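4. Sorting at the Drop-off Point

4.1 What the households bring

The material in this section comes from the two drop-off points which took part in the Hevach trial, Zotville and Eskola. Both accept small electrical appliances free of charge from households, and both send the mixed fraction to the same treatment plant, operated by Callari. The difference between them is in the handling before transport. In Zotville the appliances go directly into a closed steel container. In Eskola they are first placed on a sorting bench, where an employee decides between three routes: reuse, parts, or treatment. We had expected that this decision would be the slow step. In practice the slow step was finding the loose parts that belong to an appliance and keeping them together with it until the decision was taken.

The sample consists of 400 appliances from Eskola and 300 from Zotville. They were recorded in November over the normal opening hours, and no announcement was made to the public. An appliance was included if it had a plug, a cable or a battery compartment and could be lifted by one person. Lamps were not included, as they follow a separate contract. We also left out power tools from Zotville, where a local hardware store had its own take-back campaign in the same weeks, and the two places would otherwise not be comparable on this point.

Kitchen appliances were the largest group in both places. Kettles and coffee makers dominate, followed by toasters, hand mixers and cookers. This order is in line with what the operators told us before the trial, so the sample can be considered ordinary in this respect. Hair dryers and other bathroom appliances were fewer than expected. We do not have a good explanation for this. One possibility is that they are small enough to go into the household bin, where they are of course not supposed to go, and a bin analysis would be needed to say more.

4.2 Completeness

An appliance was recorded as complete when all the parts needed for its main function were present. This definition sounds simple but it caused long discussions. A kettle without its lid can boil water, but it cannot be sold. A coffee maker without its jug is useless for the buyer, while the heating part may be in perfect order. We decided finally to follow the point of view of the reuse shop and not the point of view of the repair technician. The reader should keep this in mind when comparing our results with studies in which completeness is understood in a technical way.

Under this definition, the share of complete appliances was clearly higher in Eskola. Part of the difference has nothing to do with what people bring. When an appliance falls into the steel container, its loose parts separate from it, and the person who opens the container at the plant has no possibility to see which jug came with which machine. Glass parts usually break. For this reason we do not report one completeness figure for Zotville. What was recorded there is completeness after the fall, and this is a different quantity from the one recorded on the bench.

To get some idea of the loss, 50 appliances in Zotville were intercepted before they reached the container and recorded on a folding table at the gate. In 11 of these cases the appliance was complete at the gate, and in the judgment of our recorder would have passed to reuse testing if a route for it had existed. The number is small and we do not want to build too much on it. It does show that the lower quality of the Zotville material at the plant cannot be explained only by the households.

4.3 Time spent at the bench

The time per appliance in Eskola was measured with a hand-held timer, starting when the item was put on the bench and ending when it was placed in one of the three cages. Simple items such as toasters were finished very quickly. The items which took long were those with many loose parts, those with food remains inside, and those where the type label could not be found. The label is often under the base, and when the base is dirty it has to be wiped before the text can be read. Two of the employees began to wipe every base as a matter of routine, also when the label was visible. This increased their times, but the appliances which they passed on were accepted more often by the reuse shop. We had not planned to study cleaning and cannot separate its effect from the general care of these two persons.

The employees differed also in how they used the parts cage. According to the instruction, the parts cage is for appliances which cannot be sold but which contain a part that is in demand. The instruction does not say which parts are in demand. Jarmo Vuorinen, interviewed at Eskola, said that he puts in everything with a good cable and lets the workshop decide. Other employees left the cage almost empty for days. The workshop, from its side, complained about both behaviors. A short list of wanted parts, changed once a month and fastened above the bench, would probably solve most of this – we suggested it during the trial, and the list was introduced after our measurements were closed.

4.4 The problem of metal and glass parts

A special difficulty is caused by appliances that consist of an electrical base and one or more parts without any electrical function. From the point of view of the regulation text, the whole product is electrical equipment and should be treated together. From the point of view of the person at home, the pot is a pot. Many households keep the pot and bring only the base, or they put the pot in the scrap metal, the lid in the glass collection and the base in the electrical container. The last behavior is well meant, and the households who described it to us believed that they were doing more than was required of them. However, heat-resistant glass disturbs the melting of container glass, and even small quantities of it are unwelcome in the glass collection.

In the Eskola records, such divided products were found mainly among the cookers and the steamers (Figure 4). When only the base arrives, the bench employee cannot send it to reuse, even if it is nearly new. When only the pot arrives it is normally refused and the visitor is directed to the metal skip. It happened more than once during the trial that a base and its pot stood on the site on the same day, in different containers, without anyone connecting them.

Figure 4. Steamer pot in stainless steel on a white electric cooker base, with glass lid and round white plate.

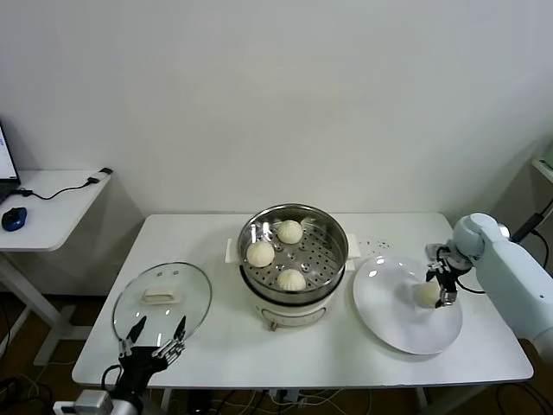

Sihan Liao, commenting on a draft of this section, objected that the reuse shop is the wrong measure for these products. A base without a pot has little value for a shop, she wrote, but it is exactly what a household needs when its own base has failed and the pot is still good, and such a household will never look for it in a shop which sells only complete sets. She proposed that bases should be stored by model for a limited time and offered through the drop-off point itself.

We find this objection correct in principle. The difficulty is the storage. The number of models is very large, and the same product is sold under different names with small changes in the connector or in the diameter of the pot. An employee would have to know that two bases are exchangeable although the labels are different. Without a database this knowledge does not exist at the bench, and the producers have up to now shown little interest in making it public. For kettles with a separate base the situation could be more favorable, as the connectors are fewer, and we would recommend beginning there if the idea is to be tested.

4.5 Consequences for the treatment plant

Callari receives the material from both places and weighs it on arrival, but the material is mixed soon after, and it was not possible to follow each stream through the shredder. We can therefore only describe the input. The Eskola input contains less stainless steel than before the bench was introduced, as the better pots and kettles now leave through the reuse route. The plant manager mentioned this as a disadvantage, given that stainless steel is among the fractions that bring income. It was the only negative consequence for the plant that was reported to us, and the present contract has no mechanism to compensate for it.

On the other side, the number of batteries reaching the shredder went down. The bench employees open every battery compartment, which is not possible at a closed container. The plant had no fire alarm connected with Eskola material during the trial period. It had none connected with Zotville material either, so we draw no conclusion from this – the period is simply too short for such events.

4.6 Limits of the material

Three limits should be mentioned. The recording was done in one month only, and November is before the season in which many appliances are replaced by gifts. The two places are different in population and in the type of housing, and visitors to Eskola come more often by car, which makes it easier to bring an appliance with all its parts. Finally, the employees in Eskola knew that they were being timed. We asked them to work as usual, and they told us that they did, but the times for the first days are visibly shorter than for the rest and were removed before the analysis in Section 5.

The record sheets were closed and checked against the gate logs on Wednesday, March 27, 2024. Seven entries had no matching gate log. They were kept in the sample, with a mark, since the missing logs concern the hour of arrival and do not affect the type or the completeness of the appliance.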